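Part-time alterations and finishing assistant

Indura is a clothing repair and alterations workshop in Lamenau. We hem, patch, press and fold for walk-in customers and for a handful of local stores. We are looking for one more person to join the finishing bench, starting in July.

The job is 28 hours a week, spread over four days. Mornings start at 7:30. You would be working mostly with Nusrat Sheikh, who runs the bench, and with Sajib Gazi at the front counter when it gets busy.

What you would do:
Sew on buttons, replace zippers and close seams by hand or on the machine
Check finished pieces against the ticket and send back anything that is not right
Press and fold shirts, pants and table linen
Write up tickets and bag orders for pickup 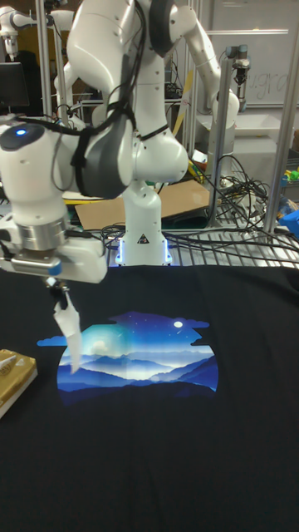 Printed shirt on the work surface.

You should be able to thread and run a straight-stitch machine without help. Experience with knits is useful - we get a lot of T-shirts and sweatshirts. We can teach you the overlock machine and the steam press. You need to be able to stand for part of the day and lift a full laundry bag.

Pay is $17 an hour during the first 3 months and is reviewed after that. You get paid vacation and a discount on repairs. Street parking is free, and the Ditar bus stops across the road.

To apply, send a short letter and a list of past jobs to Afroza Bhattacharjee at the Lamenau shop, or drop them off at the counter. No photo, please. We will ask people on the short list to come in for a paid two-hour trial.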